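Grirnham students set robot arms a plumbing job

A student team at Grirnham wants two robot arms to join a pair of hoses, and has until Saturday's open session at the Bevgate club to manage it. 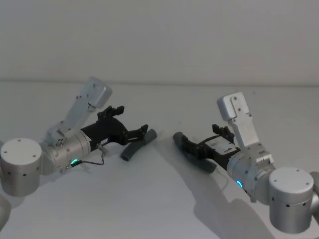

The club spent £2,750 on the project, most of it on parts from Jotness. Members who wanted new laptops have grumbled, and they have a point. A grey tube held in one black gripper, with another lying on a bare white table, doesn't look like much for the money.

Team lead Þórarinn Snorradóttir says the arms have made the join in 3 of 160 tries.
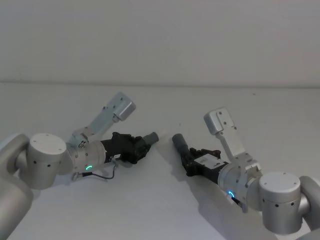

She calls that progress. The rules of the Khokhar Cup ask for two joins in a row, without a hand on the table, and the team hasn't managed that yet.

What the Cup judges will look at:

1. Grip: ribbed hose held straight, cuff clear of the fingers.

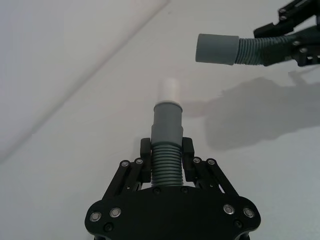 2. Line-up: both ends level before either arm moves in.

Parents were told in April that the system was "nearly there". We'd like to see it work twice first.
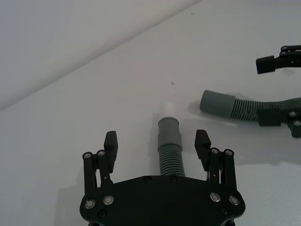

Page last changed: Saturday, 4.15 pm

Entry to the session is £2 on the door.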